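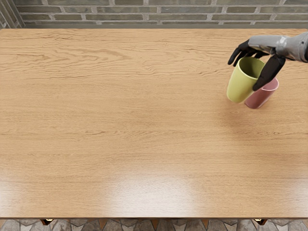
Janelle Samonte called it the longest argument ever held over a two-minute prayer, and the description has stuck to the Sindby invocation dispute ever since. The dispute was a disagreement in the town of Sindby over who could give the opening prayer at meetings of the town council, what could be said in it, and how long it could go on. It produced a written policy, a lawsuit, a settlement and a kitchen timer, which is still in use.

Background

Council meetings in Sindby had opened with a prayer for as long as anyone had kept minutes, and the minutes rarely say more than "Prayer." The speaker was usually a pastor from one of the churches on Herrero Street, picked by whoever on the council had run into him most recently. Courts in the United States have generally allowed prayer at the start of legislative meetings, provided the practice does not shut out speakers because of their faith or pressure the public into joining in. Sindby had no policy on either point. It had a phone list taped inside a cupboard door.

The arrangement drew little attention until Elie Awad, then a first-term council member, asked in January whether residents who belonged to no church could be added to the list. The council chair, Arnel Tagle, replied that anybody was welcome to ask. Awad pointed out that he had just asked. The matter was put off to the next meeting, and then to the one after that.

The Riquelme invocation

Violeta Riquelme, a resident of the Sternier district, wrote to the town clerk requesting a turn. She proposed a secular reflection on patience. Her letter was filed with the zoning correspondence and went unanswered until spring, when she was given a date on short notice after a scheduled pastor came down with laryngitis.

Riquelme spoke for 5 minutes. She thanked the road crew, quoted the town charter on the subject of stray livestock, and asked those present to consider their neighbors before replying to them. Part of the audience stayed seated, part stood with their backs turned, and one man recited the Lord's Prayer throughout at a volume the minutes record as "considerable." Tagle then called the meeting to order, an item that on this occasion took longer than usual.

Petition and policy

Within weeks a petition demanding that invocations be given only by "ordained clergy of an established congregation" had gathered 200 signatures. Jomar Catacutan, who organized it, said the aim was to protect a tradition from people who did not believe in it. Opponents noted that the wording would also exclude the Quakers, who have no ordained clergy in the usual sense and whose meetinghouse was older than the town hall. Catacutan later said he had nothing against the Quakers and had assumed they would not want to talk.

The council adopted the petition's language with one change, replacing "established" with "recognized." The resolution did not say who would be doing the recognizing. This task fell by default to the town clerk's office, where it was handled alongside dog licenses.

Lawsuit and settlement

Riquelme sued in federal court, arguing that the policy favored some religious views over others and was written in response to her appearance. The town argued that it was neutral and that the timing was a coincidence. The judge asked the town's attorney to read aloud from the minutes of the meeting at which it was adopted, where a council member was recorded as saying that the purpose was "so we don't get her again." Settlement talks began that afternoon.

Under the agreement, the town dropped the clergy requirement and opened the list to any adult resident. Speakers are now assigned in the order their requests arrive, may not insult or try to convert anyone, and are limited to 2 minutes. The town paid Riquelme's legal fees. Neither side admitted fault, and both claimed victory in letters to the same issue of the newspaper.

Aftermath

Demand for the slot rose sharply while the case was in the news and fell just as sharply afterward. By the following winter the clerk was again having trouble filling it, and several meetings opened with 30 seconds of silence. Catacutan and Riquelme have each given the invocation since the settlement. Catacutan ran over his time.

Awad proposed replacing the invocation with a permanent moment of silence, but the motion failed for lack of a second. Tagle, who left office without stating a view on the outcome, donated the timer.

See also

Legislative prayer in the United States
Public comment periods
Sindby stray livestock ordinance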